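4. Rules for the manipulation trials

The working rules were drawn up before the first trial and revised in November. They apply to every run of the Pruvwood arm task, in which household objects are handled on a soft surface.

4.1 The gripper is jogged at reduced speed whenever a person is within reach of the table.
4.2 Breakable items are kept 50 mm or more from the closed fingers at the start of a run.
4.3 Objects outside the task stay in place between runs. Any change is logged.

Mug on soft fabric, gripper in view:

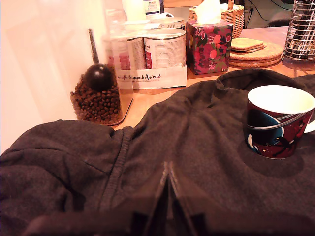
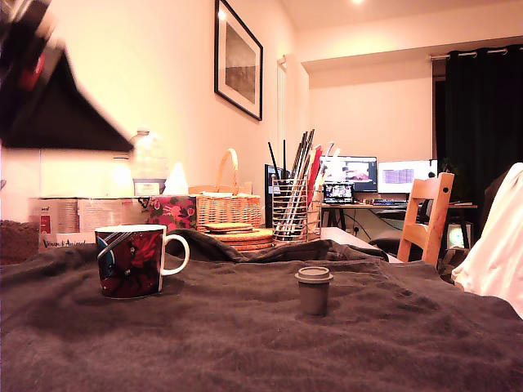
Drurnulwood Robotics Society, Project Group 2

Rule 4.2 was the hardest to apply. A mug set on folded fabric has no level base, so its distance from the fingers alters when the cloth is pulled. We now measure from the rim and repeat the check after each reset. Grip force is limited in the Skonus controller, and the limit may not be raised during a run.

A run is stopped after 5 failed grasps. Logs are kept for all runs, including stopped ones, under the same file naming.

Section revised 19/02/2018. The risk assessment is in Appendix 2.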